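Session rules for hand-held gripper work, revision four

29 Oct 2020

I have been asked twice this month for the rules we use when people record tasks with the hand-held grippers. The version on the shared drive is out of date and the comments in the margin contradict each other, so I am putting the current text on the blog, with notes on why some of it changed. If you were sent the February version by Hanna Mazurek, please delete it.

The scope is narrow. These rules cover a person holding one gripper in each hand, moving ordinary objects, with a tracking cube fixed to each gripper. They do not cover arms, mobile bases or anything under power that can move on its own. For those, the machine safety standards apply and you should read them properly, with someone who has done it before.

The numbering follows the old document where it could be kept.

1. Before the session

1.1 Each session has one operator and one checker. The checker does not record at the same time. We dropped this for a few weeks in the spring to get through a backlog, and the logs from those weeks are the worst we have.

1.2 The checker fills in the header of the log before the first take: site, operator code, gripper pair, calibration file, task name. The task name comes from the task list. If the task is not on the list, it is added to the list first. Free text in this field cost Satish Dwivedi most of a week, and he now rejects any log that has it.

1.3 Gripper pairs stay together. Left and right are calibrated as a pair and stored as a pair. If one goes for repair, the other goes out of use until both are back.

1.4 Both marker cubes are inspected by eye and by touch. A cube that turns in its mount, even slightly, fails. A face with a lifted corner, a scratch across the pattern or tape on it fails. Do not clean the faces with solvent. A dry cloth is enough.

1.5 Fingers are checked for full opening and full closing, ten cycles each side, watching the reading on the screen. The closed reading must come back to the same value within the tolerance on the calibration sheet. Drift here is the most common fault we see and it is invisible in the video.

2. The working area

2.1 Cables that cannot be removed from the floor are moved away from where the operator's feet will go, and the operator walks the route once with empty hands. A cable running from a gripper should lie along the forearm and leave behind the elbow. It must not cross the palm.

2.2 Anything on wheels that is used as a work surface is tested for movement before the first take. Push it with one hand at working height. If it rolls, chock it or choose another surface. Holding it still with a foot is allowed only if the task sheet says so, and the log then carries the code F.

2.3 Surface and object are both written down. "Bottle" is not enough. Clear, coloured, ribbed, smooth, capped and uncapped are separate entries, and so are flat and textured surfaces. Transparent objects in particular behave differently in later processing and we need to be able to find them.

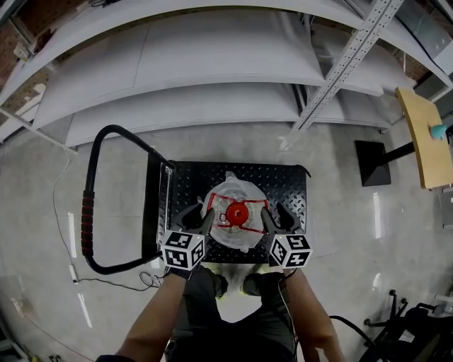 2.4 The start position is with both grippers open, clear of the object, and held still for two seconds. The end position is the same. Two seconds is longer than it feels. Most new operators give it less than one, and the checker should count aloud for the first few takes.

2.5 Lights stay as they were at the start of the block. If somebody needs to switch one on or off, the block ends and a new one begins. Kristof Peeters has argued that variation in lighting is useful and should be encouraged. I agree with him on the first part. It should vary between blocks, where it can be labelled, and stay fixed within them.

2.6 People who are not part of the session may be in the room, provided they have signed the recording notice and stay out of reach of the work surface. Faces are obscured before any file leaves the site. This is done for every file, including tests, rejected takes and short clips cut for slides.

3. During recording

3.1 One take, one task. A dropped object does not end the take if the operator can pick it up with the grippers and carry on. Log it as a recovery. If a bare hand touches the object, the take is void.

3.2 No speed target. The old document gave one and it was a mistake. Operators rushed the approach, the fingers closed early, and the takes passed every automatic check while being of little use to anyone.

3.3 Keep the cubes in view of the tracking camera as far as the task allows. Turning the wrists inward to reach around a wide object is the usual way to lose both at once. Approach from the sides and lower the elbows.

3.4 The operator takes a break of ten minutes in each hour, seated, with the grippers put down. The weight is small but it is held away from the body. The break is not saved up and taken at the end. Darlene Li raised this at the Adino site, where it had been treated as optional, and she was right to stop the session over it.

3.5 If the operator's wrist or thumb hurts, the session is over for the day. The checker writes it down. There is no discussion of how many takes are left.

4. After recording

4.1 The log is closed before the grippers are put away. Closing it later from memory does not count.

4.2 The checker watches the first take, the last take and one in between at full length, from both grippers. All three must show the fingers and the object at the moment of contact. If one fails, the checker watches the whole block. 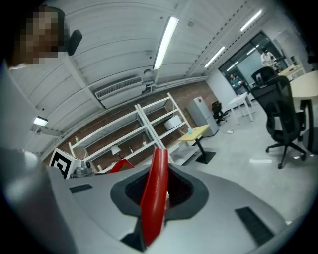 Gripper view of the recording room, with a marker board at lower left.

4.3 The marker board goes in the same box as the calibration sheet. It does not live on a shelf, under a monitor or behind a door. A bent board is thrown away on the spot, and the number of the new one is written on the sheet.

4.4 Files are copied, checked against the checksum and only then removed from the recorder. Two people have asked whether the checksum step can be skipped when the connection is good. It cannot.

5. Rejections

To give an idea of what the rules catch, these are the totals for the last full block we ran for Druvico. We recorded 2923 takes. Of those, 1205 had something in the log that needed a second look, which sounds bad, but 1041 were passed after that look with no change beyond a corrected entry. Of the takes that failed outright, 128 failed on the start or end position under 2.4. That is a high share for a rule that asks a person to stand still for two seconds, and it is the reason for the counting aloud.

I don't have comparable figures for the Malhotra work. The log there used the old codes and I am not willing to translate them by guesswork.

6. Open points

Santosh Awasthi wants the ten cycles in 1.5 repeated at the end of every block as well as at the start. It would show when the drift began, at a cost of perhaps two minutes. I am in favour. It will go into revision five unless somebody has a practical objection.

The wording of 2.2 is still poor. "If it rolls" depends on who is pushing. We have tried a spring balance with a set limit, and the results varied more with the floor than with the brakes. Polished concrete is the worst case. For now the rule stays as a judgement by the checker, and the checker's judgement overrules the operator's.

There is also the question of footwear. Fivcombe requires closed shoes with a firm sole for any session on a hard floor, and I would like to adopt their wording if they will let us have it. Our own text says "suitable shoes", which I wrote and cannot defend.

Comments by email please, with the rule number in the subject line.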